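Winter Driving Refresher - Your Questions

Last updated 30 Nov 2025

I get a lot of the same emails every fall, so I finally sat down and wrote out my answers. If yours isn't covered, use the contact form and I'll get back to you (usually in the evening, after my last lesson).

Who is the refresher for?

Anybody who already has a license and feels rusty in bad weather. I see people who moved here from somewhere warm, people who had a scare last winter, and a good number of parents who want to go out themselves before they hand the keys to their teenager. It isn't a course for learners. I do teach those too, but on a different page.

How long is it?

Two sessions. The first is 65 minutes and we stay on quiet streets and the Kolent lot. The second is longer because we go out on the highway if the weather lets us.

Do I drive my car or yours?

Yours, please! You'll learn a lot more about how your own brakes feel when the anti-lock kicks in. If your car is in the shop, I can bring mine, but tell me when you book.

Do I need winter tires?

I'd love it if you had them, and from the first real snow I won't take the highway session without them. All-seasons are fine for the lot. Check your tread before you come. If it looks worn to you, it probably is, and the tire place on Liyanage Road will measure it while you wait.

Will we practice skidding?

A little, at low speed, on the lot. Most of what I teach comes before the skid: looking farther ahead, leaving a silly amount of room, slowing down early in a straight line and keeping your hands calm. My old instructor Leif Sjögren used to make me drive with a cup of coffee in the holder, no lid. I still do it with students, except mine has water in it.

I'm really nervous. Is that a problem?

Not at all. I've had students who hadn't driven in snow for six years. We start as slow as you like, and if you want to pull over and breathe for a bit, we pull over.

What does it cost?

$111 for both sessions, paid when you book. That went up a little in June and I don't plan to change it again this season.

Can I get a discount on my insurance?

Maybe. Some companies give one and some don't, so call yours first and ask what paperwork they want. I'm happy to sign a form saying you finished.

What if it snows so hard we can't go out?

Then we move it, no charge. I decide by 6 in the morning and send you a text.

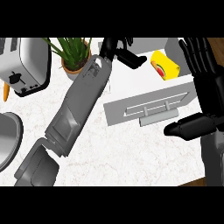 Kitchen counter with toaster and aloe plant

Should I eat before the session?

Please do, even if it's only toast. Folks show up shaky on an empty stomach and then blame the road. Dress in layers too, and wear shoes with a thin enough sole that you can feel the pedals. Big snow boots are great for shoveling and terrible for braking - bring them along and change in the car.

Where do we meet?

At the Trostari Street entrance to the Kolent lot, by the ticket machine. Park facing out.

Who else teaches?

Just me and Tormod Lundgren. Tormod takes most of the weekend bookings, and he's a lot more patient with stick shifts than I am.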